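Senior living operators have long treated the dining room as an amenity and the activity calendar as a program. At Irnunwood, a nonprofit community in Vellelthorpe, the two now answer to the same staff team, and residents have a formal say in what that team does.

The change began in October, when executive director Darnell Schumacher asked department heads to track how residents spent the hours between breakfast and dinner. The review covered 48 apartments in assisted living. It found that scheduled activities were clustered in the morning, while the long stretch after lunch was left largely to television.

"We were staffing for our own convenience," Schumacher said. "The afternoon was when people wanted company, and it was when we were writing reports."
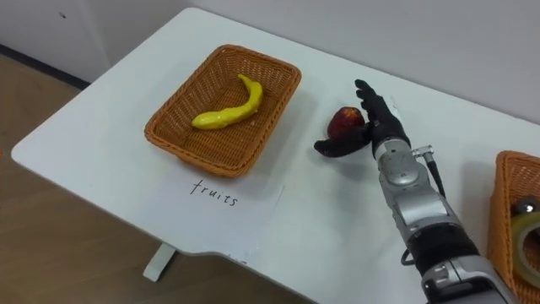 A yellow toy banana in a woven wicker basket on a white table.

Under the revised schedule, charting moved to the early morning and each care aide was given a 45-minute block after lunch to spend with residents. The time is protected: supervisors may not reassign it except in an emergency. Aides received training from Asadi, a consulting practice that works with long-term care providers, on how to start a conversation and how to recognize when a resident would prefer to be left alone.

Wiroj Suwannarat, who oversees resident life, said the first weeks were uneven. Some aides found the open time uncomfortable and filled it with tidying. Others worried that families would see them sitting down and complain.

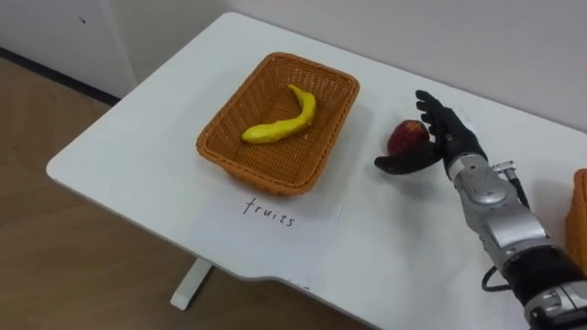
Irnunwood responded with a letter to families explaining the policy, followed by an evening meeting. Residents' representatives now meet with department heads every 90 days to review the schedule, and they may place items on the agenda without prior approval. Their first request was a later dinner – a change the kitchen adopted on a trial basis.

The organization logged 693 afternoon visits during the first quarter of the program, using Skiltilar, its existing scheduling software. Suwannarat cautioned against reading too much into the total. The log records that a visit took place and who made it, but says little about its quality, and a short written survey for residents is being drafted for use in the spring.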